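The Lamp Room at Mosden

By the time the relief ship came down through the dust I had been at Mosden for fifty days longer than the Corps had promised me, and I had grown so used to my own company that I'd begun saying good morning to the pressure doors. They were good doors, mind you. One of them had taken a rocket in April and still closed properly if you leaned on it, and I can't say that for much else the Corps ever bolted together.

I ought to explain about the place. Mosden was a mining moon before it was a battlefield, and a dull one at that, all grey tunnels and slow lifts, with a canteen that smelled of boiled cabbage long after the last cabbage had gone. Then the Grodance came up out of the lower workings with their plated backs and their dreadful whistling, and for a while it wasn't dull at all. There were forty of us sent in to clear it. We did clear it, in the end, and I was left behind to mind the generators and make sure it stayed cleared.

I was never the bravest of that company, and I'd like that understood before I go any further. I was the one who carried the spare cells and knew which fuse went where. But I had a shotgun, a Keogh with a cracked stock that I'd bound up in tape, and I had walked behind braver people for long enough to pick up some of their habits. Look up when you come into a room. Never trust a lift that's already waiting for you. If there's a medical kit lying in the middle of an empty floor, have a good long think about who put it there.

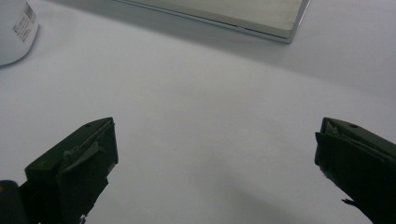 The relief ship was called the Brosau, and she was meant to set down on the upper pad at suppertime. I had packed my bag and swept the control room, and I'd even written a little note for whoever had the job next, telling them which kettle to use. Then, with the ship's lights just showing over the ridge, the lamps went out on level eight.

Now, lamps do go out. I had changed more of them than I care to remember, and there was no law that said I had to change these. I could have gone up to the pad with my bag and let the new people see to it. I stood there with one glove on for quite some time, arguing the matter with myself, and then I heard the whistling come up the lift shaft, very thin and far off, like somebody calling a dog across a wide field.

I put the bag down again.

The lift was waiting for me with its doors open, so naturally I took the ladder. It's a long way down to level eight by ladder, and I had ten shells in my belt and a torch that needed a slap every few rungs, and I passed the time by thinking up what I would say if I met anyone from the old company in the next world. I thought I might begin with sorry, and go on to the business of the borrowed boots.

At the bottom it was black as the inside of a boot and the air tasted of pennies. I looked up, as I'd been taught, and there was nothing on the ceiling. I went along with my shoulder to the wall, past the pump house and the old drill store, and the whistling got louder until I could feel it in my back teeth. It was coming from the lamp room, where the miners used to hang their helmets at the end of a shift.

There was only the one of them. I had expected a dozen – I had, if I'm truthful, expected to be eaten – and instead there was one old Grodance, as big as a cart, sitting among the helmets with its plates gone dull and chalky along the edges. It had pulled the cable out of the wall and was holding the bare end of it against its chest, where a bit of blue light was still jumping. It turned its head to me. I had the Keogh up and my finger where it needed to be.

I have been told since that I ought to have fired, and told so by people with a good deal of braid on their shoulders. All I can say is that they weren't in the lamp room. The creature was cold. I'd spent a whole winter on that moon with a faulty heater, and I knew what cold looked like when it was hunched up in a corner trying to get warm off something that wasn't meant for it. It whistled again, two notes, one up and one down. Nothing answered it, and I had the feeling that nothing had answered for a good while.

So we stopped there, the pair of us, and I listened to the Brosau settling on her legs overhead, a long soft rumble that shook the dust out of the rafters. The ship would be wanting me. There'd be hot food aboard, and a proper bunk, and voices. I lowered the gun a few inches, and then a few more, and the Grodance watched the barrel all the way down.

There was a heater in the drill store. It was a great ugly thing on wheels, and I'd been meaning to mend it since the spring. I knew exactly which fuse it wanted, too – I had one in my top pocket.

"Stay there," I told it, in the voice I used for the doors, and I went to fetch the heater.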